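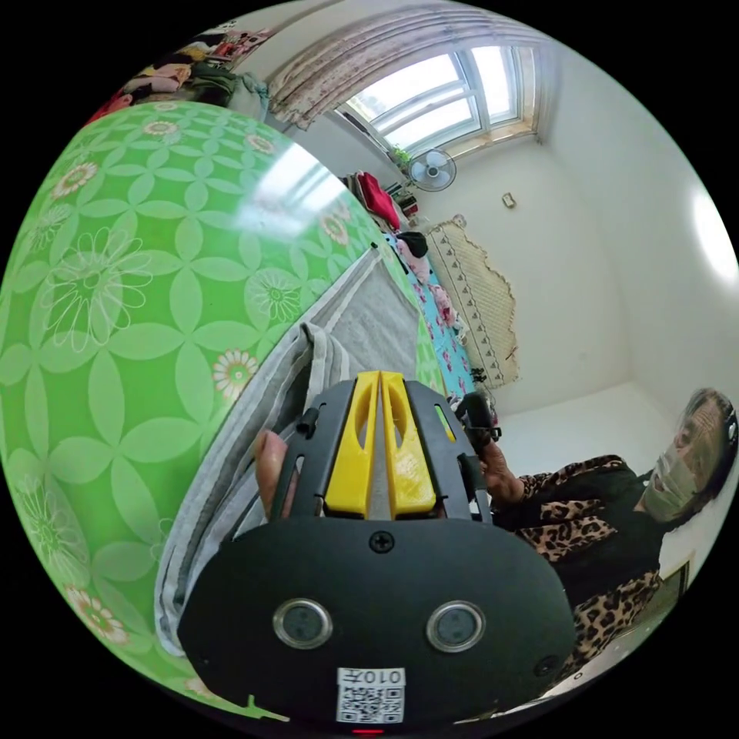

Loltus 30 Training Ruck

Made by Stement. Sold through Soriano Surplus & Supply.

Availability: in stock (black, coyote, olive). Gray is back in November.

About this pack

If you've signed your enlistment papers and you're counting the weeks until you ship, you probably already know that you need to run. What surprises a lot of recruits is the walking! A long march with weight on your back uses your hips, feet and shoulders in a way that running never does, and the Loltus 30 was built for people who want to get used to that before somebody is yelling at them about it.

It's a 30-liter pack with a flat, stiff back panel and a sleeve that holds a steel plate high between the shoulder blades. That's really the whole idea. Most daypacks let a heavy object slide down to the bottom, and then the pack hangs off you and bangs on your lower back with every step. The Loltus holds the weight up where you want it, and it stays there even at a shuffle.

We carry a lot of packs in the shop and this is the one we end up talking about the most. Rommel Aquino, who runs our Saturday ruck group, has used his for every walk since we started stocking them, and the only thing he has replaced is a sternum strap buckle (he shut it in a truck door -- not the buckle's fault).

What's on it

Plate sleeve: sits against the back panel and closes with a wide flap. Takes the Mesico flat plate, sold separately in a 10-pound size. You can fit two if you put the second one in the front of the sleeve, but please work up to it.

Pockets: four in all. One flat zip pocket on the front, one small one in the lid for keys and ID, and an open stretch pocket on each side that will hold a standard quart canteen or a big water bottle.

Shoulder straps: wide, firm foam, curved so they don't rub the neck. They feel stiff out of the bag. Give them a few walks and they get much better.

Hip belt: removable, simple webbing, no padding. Shorter folks tend to like it more than taller folks do. Try it both ways!

Name tape panel: a plain loop field on the front for a name or a flag.

Drain holes: in the bottom of the main compartment and both side pockets.

Reflective tab: on the lid, with a snap cover so you can hide it. If you're out before sunrise, leave it uncovered.

How it fits

One size, with plenty of adjustment in the straps. The back panel is on the short side compared with an issued ruck, and we think that's a good thing. It fits smaller recruits nicely, and women in our group who had given up on surplus frames have been really happy with it. If you have a very long torso, come in and load one up before you buy. We keep a plate behind the counter for exactly this.

Wear it higher than you think. The top of the plate should be close to level with the top of your shoulders. If you find yourself leaning forward a lot on flat ground, tighten the straps first and take weight out second.

Getting started with it

Please check with your recruiter and your doctor before you start any loaded walking, and stick to whatever plan they give you. If you don't have one, this is how our group brings in new people:

Start with an empty pack and a walk you already find easy. Add one plate when that feels boring. Leave at least a couple of days between loaded walks, and don't run with it. Running under load is where we see people get hurt, and an injury can push your ship date back. Wear the socks you plan to keep wearing, and change them if they get damp.

It takes nearly seven weeks for most of our new walkers to feel really comfortable with a single plate. Some get there faster. It's not a race, and your feet need that time as much as your lungs do.

Care

Take the plate out and brush off the dirt. Wipe with mild soap and cool water, then hang it open in the shade. No washing machine and no dryer -- the heat will warp the back panel and there's no way to flatten it again. Mesico plates are painted and will rust if the paint gets chipped, so touch up any bare spots with ordinary metal paint.

Good to know

This is a training pack. It isn't issued gear, and it isn't something to bring with you to basic. You'll be given what you need when you get there, and anything extra will most likely be locked up until you leave. Leave it at home, or hand it down to a brother or sister who's thinking about joining.

It does make a great everyday bag afterward, by the way. With the plate out, the sleeve holds a laptop, though there's no padding at the bottom edge, so set it down gently.

In the box

Loltus 30 pack, hip belt, spare sternum strap buckle, printed strap guide. Plates are not included.

Returns

Unused packs can come back to the counter with a receipt. Packs that have been out on the road can't be returned, but stitching problems are covered by Stement, and we're glad to send yours in for you.

Goes well with

Mesico flat plate, 10 lb
Stement foam strap pads
Stement rain cover, small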